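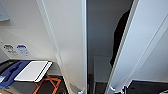
Small placards are the part of a room check most people walk straight past, and the September list now gives them a line of their own. Each one should be fixed flat, clean and readable from where you would normally stand. The two side by side on the wall just above the dark ledge are mounted properly, so the fixing is passed. Wording still to be read close up.

Facilities > Room checks > Sivmont
September — checked by Emília Kubíček
3 comments

1. Ledges and counters. Nothing hanging over the edge at walking height. Blue soft item to be folded and put away.
2. Folding stands. Open fully or store flat — never half open. Orange stand to be checked for wobble.
3. Walkways. Keep 40 inches clear to the door.
4. Cables. Off the floor, no loops at foot level.
5. Cabinets. Doors shut flush, heavy items on the lower shelves. 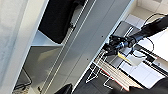

Do soft items on open shelves need a label? Only if they stay there after the Wednesday check.

6. Desks. Keyboard and papers clear of drinks.
7. Chairs. Pushed in at the end of the day.

Comments (3)

Ľudovít Michalík: Item 3 was 27 inches on the old list. Please bin any copies still on the wall.

Ida: Where do we report a loose cabinet screw?

Emília Kubíček: Extension 757, before noon if you can.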